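Plesetti Cat Travel Carrier, Size M

Soft carrier for one adult cat up to 5 kg. Made by Skimar for trips to the vet, moving house and travel by train or car.

The carrier opens from the top and from the front, so a shy cat can be lifted out without pulling.

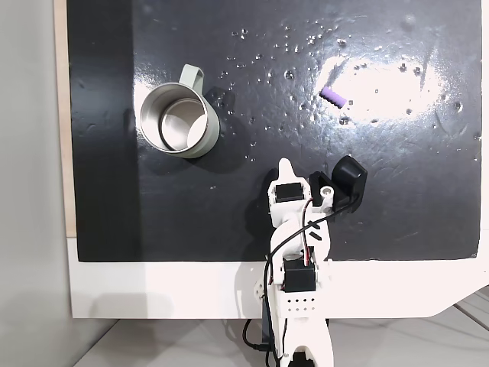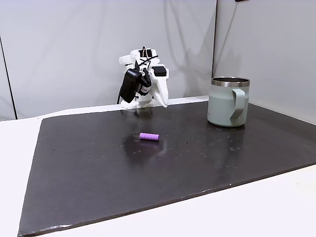
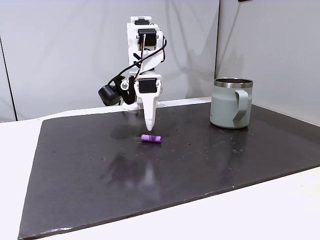

Fenna Groen wrote to us after a long train ride that her old cat slept most of the way, but she would like the shoulder strap to be a little longer. A longer strap is now sold separately.

Details
Length: 55 cm
Height: 32 cm
Pocket for pet passport and vaccination papers: on the back side
Mat: removable, wash at 60 degrees
Colors: gray, dark blue

Please leave the carrier open at home for several days before the first trip. Put inside a blanket which the cat already knows. Many cats will go in by themselves to sleep.

Not suitable for two cats together, also if they are small. For a pair of kittens, please look at the Kemton carrier with the middle wall.

Airlines have different rules for cabin size. Ask your airline before you order.

Spare mats are in stock again from December. Questions about size are answered by Oleksandra Kobzar in our shop.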